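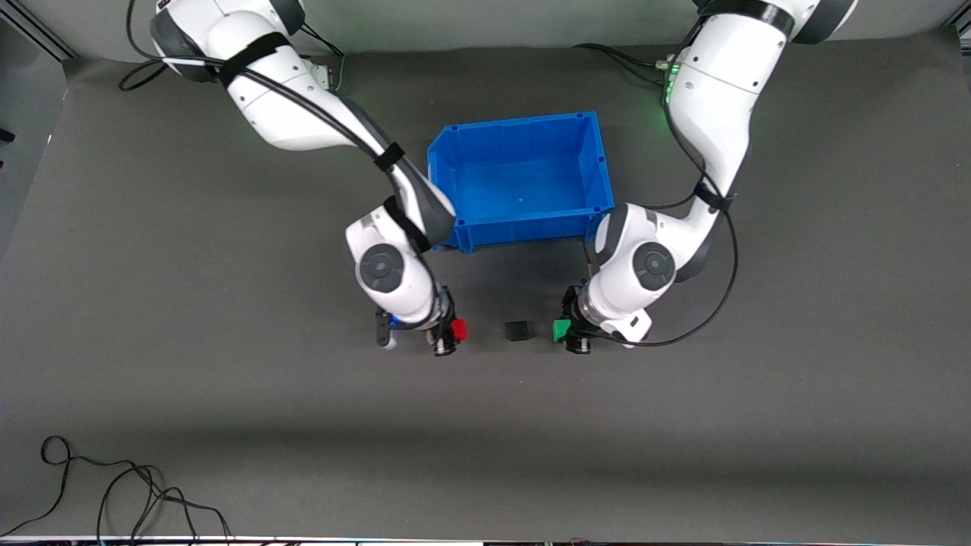

Mar 18, 2025

So the move is done. We are out of the house in Bedton and into the much smaller place in Fulby, and I have been promising a post about it for so long that a few of you started emailing to ask if I was still alive. I am! I'm just tired, and until last week I couldn't find the cord for my laptop. It was in a box marked BATH.

I want to write down how the sorting went while I still remember it, partly for anyone who's about to do the same thing and partly so I can read it back the next time I think buying a second set of mixing bowls is a fine idea.

We lived in the Bedton house for 24 years. I knew there was a lot in it. What I had not understood was how much of it was in layers, like you'd take out the stuff in the front of a closet and feel pretty good about yourself and then there would be a whole other closet behind it, from an earlier version of us. The hall closet had this year's coats, then the snow pants from when the kids were small, then a fondue set, then a rolled-up carpet from an apartment I lived in before I was married. I do not remember carrying that carpet into the house. I must have. It's not the kind of thing that sneaks in.

We started in December, which was a mistake I would not make again. You can't sort a house with the holidays going on. Every time I cleared a surface somebody put wrapping paper on it. And I was in the wrong mood for it, all soft and sentimental, so I kept everything. I spent a whole afternoon with the ornaments and got rid of one, and it was broken.

January went better. The decorations were down, it was cold and gray, and I felt mean. Mean is the right mood for sorting. I did the linen closet in a morning and I didn't cry over one pillowcase.

Everybody has a system they want you to use. I read about the one where you hold each thing, and the one where you put everything in the middle of the room, and the one with the colored stickers. I tried the stickers. The stickers fall off. What worked for me in the end was pretty dull: I did one kind of thing at a time, all over the house, instead of one room at a time. All the scissors. All the flashlights. All the extension cords. When you go room by room you think you have a reasonable amount of tape. When you bring all the tape in the house to the kitchen you find out you have been buying tape as a hobby.

Books were the worst for me. I'd given myself a limit, which was whatever fit on the two tall shelves that were coming with us, and I did stick to it (mostly, there's a stack by the bed). I ended up taking 169 of them to the library sale, and I know the number only because they make you fill out a slip. The woman at the desk looked at the slip and looked at my car and went to get a cart. Driving away I felt light for as far as the stop sign and then I thought of a cookbook I wanted back. I did not go back. I did look it up later and I could have it for a few dollars used, and I'm telling you now that I haven't bought it, and you can ask me again in the summer.

My husband had the garage. We agreed early on that I would not go in the garage and he would not go in the sewing room, and I think that one rule did more for us than anything else we decided this winter. I have no idea what left that garage. I know what came with us, and it's too much, but he probably says that about my fabric.

The kids' stuff, though. They're grown, they've got their own places, and they have both told us more than once that they don't want it. You take a picture of a thing and text it and ask, do you want this? And you get back "no thanks" with a heart. Fine. Except then you've still got the thing in your hand. I must have sent a hundred of those texts. The only item that got a yes was a lamp I'd always thought was ugly, and that I had been hoping to put at the curb.

Toys were harder than the school papers. Paper is flat and after a while it all starts to look alike, and I found I could keep one folder each and let the rest go. But toys are so particular. And the big ones are easy, you know? Somebody will always take a play kitchen. The trouble is the little bits, the ones that belonged to some set whose box went to pieces years ago, and you can't give away half of a set, and you can't quite throw it out either when it's in such nice shape and such a cheerful color.

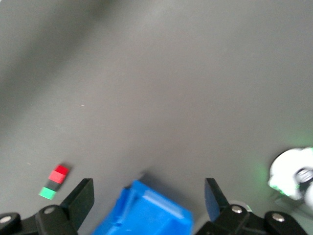

Small block, red at one end and green at the other.

My rule for the little bits was that they had to fit in one container, and whatever didn't fit had to go. I like a container rule much better than a number rule. With a number you end up bargaining with yourself about what counts as one. With a container, the lid goes on or it doesn't. I used it for the craft supplies too, and for the gift bags, and for what I can only call the ribbon situation.

Now, getting rid of things. I had pictured one big cheerful trip to the thrift store. It was more like a part-time job. Dotach, the thrift place out past the car wash, was very good to us, but they only take drop-offs in the mornings, and they won't take anything with a cord, or mattresses, or dishes that aren't wrapped. The church took bedding. The animal shelter took old towels, and they were so happy with them that I went home and got more, including a couple we were still using. The hazardous waste day is only once a month so if you are moving, look that up first! We had paint cans riding around in the back of the car for weeks like pets.

I did try to sell some of it. I'll be plain about how that went. I listed the dining table, the good one with the leaves, and over the whole winter the things I sold brought in $71. That's total. Most of it was one chair. People would write "is this available" and I'd write yes and then never hear another word, and I started to take it personally on behalf of the furniture. The table went to a young couple on Derese Street for free in the end and they sent me a photo of it with a birthday cake on it, and that made up for a lot.

So, the new place. It's a second-floor apartment with good light in the mornings and a kitchen where you can reach everything from one spot if you lean. There are 2 closets. I'd been warned about the closets and I'd nodded and said sure, and then I stood in front of them with a vacuum in my arms. The vacuum lives behind the bedroom door. You get used to it.

What I miss: the back porch, the utility sink, having somewhere to put a wet umbrella. What I thought I'd miss and don't: the basement, the guest room, the lawn, the big freezer. I was sure I'd be lost without the freezer. I'd been feeding that thing for years and when we emptied it there was soup in there without a label, and we thawed it out and still couldn't tell you what kind it was. We ate it. It was okay.

A few things I would tell a friend, in no order. Start with the bathroom, it's small and you'll get a win. Don't pack your good scissors. Write what's in the box on the side, not on the top, or you'll be reading nothing once they're stacked. Keep the coffee maker with you in the car. If you're going to argue, have something to eat first and then see if you still want to. Measure the couch, and then measure the stairs, and then measure the turn in the stairs (we did not measure the turn in the stairs).

We've still got around a dozen boxes that we haven't opened. They're along the wall in the living room with a cloth over them and a plant on top, and a visitor the other day complimented me on the sideboard. I keep meaning to get to them. I know one is photographs and one is marked MISC KITCHEN?? in my own handwriting, with both question marks, so that should be fun.

Next time I'll write about the balcony. I've got plans for tomatoes, and my husband has plans for a chair, and there's room for about one and a half of those.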